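Restocking pencils + lead, how do you sort?

gridpaper_6
Redoing the pencil wall at our shop before the November rush. Leads in one basket, pencils in the other
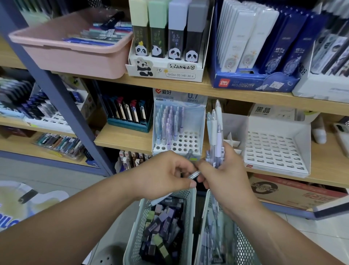
then wipe shelf, refill. Too slow?

Tudor Stanciu
Sort by lead size first. 0.5 and 0.7 mixed = returns. 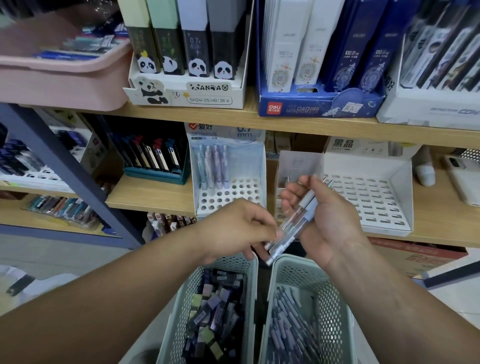
Did up to 320 tubes that way at Plemiston, took 2 hrs.

alva_k
Disagree, by brand. Customers dont look for size

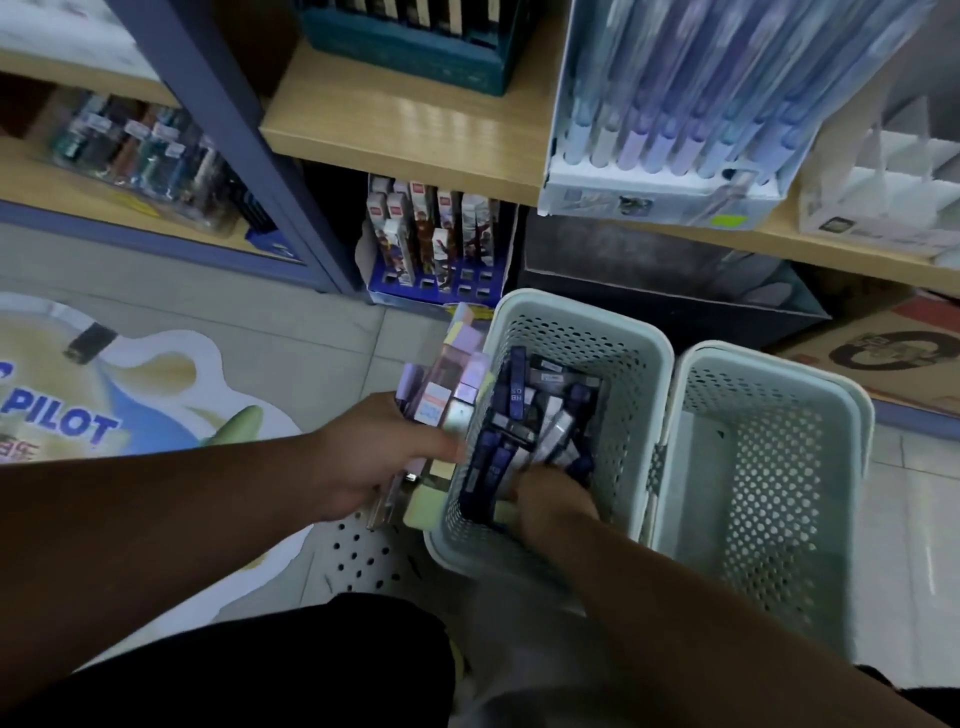 and bottom shelf last, my knees.

gridpaper_6
Brand it is, mabye. Still want leads kept apart. Dark navy boxes go in one basket, second one stays empty til that's full.
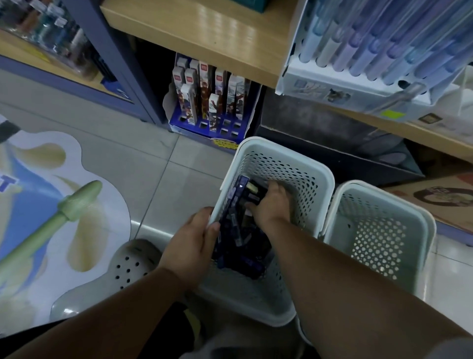
Tudor, how do you label the sizes? Ours rub off. Floor level is next, that blue cardboard stand under the shelf has empty slots in the front row and I'd like them filled first.

Tudor Stanciu
Tape. Still say size.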